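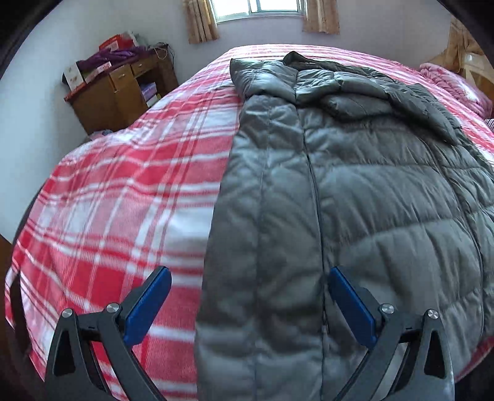

Home Projects Handbook Staff Past Reports Contact

February
Report by Faith Ogola and Torben Heitmann, Bultberg College, Applied Research Project

Does "put on another layer" work? Indoor clothing and heating in student rentals

Every winter the housing office sends around the same sheet of energy tips, and every winter the first one is to put on another layer before touching the thermostat. We wanted to know if students who do this use any less heat. Our supervisor, Jeanine Declercq, warned us that the question was bigger than one term would allow. She was right, and a good part of this report is about what we can't say.

What we did

We sent a survey to second-year students renting off campus and got 52 usable replies. Six households on Davis Street and the lanes behind it also let us leave a Maltino temperature logger in the living room for two weeks. People wrote down what they were wearing indoors whenever they happened to look at the logger. That gave us 269 entries, very unevenly spread. One household was keen and filled in the sheet morning and night. Another gave us a page on the first Thursday and then nothing until we came back for the logger.

Meinecke, the property manager for four of the six houses, agreed to pass on heating bills with the tenants' consent. The bills arrived late and two were estimates, so we left the dollar figures out.

What people said

Most of the survey replies agreed with the advice. Students told us they wore a sweater, thick socks or a coat in the house and kept the heat low. We don't put much weight on that. The question was worded so that only one answer sounded responsible, and several people admitted as much in the comment box. "I would say yes to this no matter what," one wrote.

The logger sheets were more interesting. Warm clothing turned up in warm rooms almost as often as in cold ones. In the house Duyên Nghiêm shares with three others, the living room sat about 20 degrees most evenings and half the entries still mention a hoodie and a blanket. 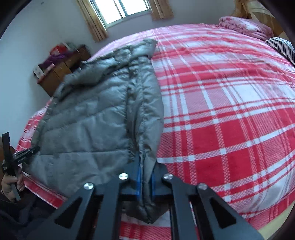

Outdoor coats worn inside were mentioned mainly in the two oldest houses, where single-glazed windows and a shared thermostat gave tenants little choice. To us that looks like people coping with a cold building, and we'd hesitate to call it saving energy. A tip sheet can't tell the two apart.

We also doubt the numbers printed on the sheets themselves. The housing office's version gives a percentage saved for every degree turned down, with no source, no type of house and no mention of whether the heat is electric or gas. We asked where it came from and were told it had been on the previous sheet.

Problems with our own work

Six houses is a tiny sample, and they all volunteered. The loggers were placed wherever there was a free shelf - in one case above a radiator, which Torben Mühlbauer in the lab caught when he checked the readings. We moved it and dropped the earlier data. We didn't measure humidity or drafts, and we never asked if anyone felt comfortable, only what they had on. Faith thinks that last one is the most serious gap. Torben H. thinks it's the missing bills.

What we'd suggest

If another group picks this up, get the bills first and start in November. Ask tenants who controls the thermostat before asking anything about sweaters. And the housing office should either find a source for its percentage or take it off the sheet.

Logger readings and a blank copy of the survey are with Jeanine Declercq in the project office.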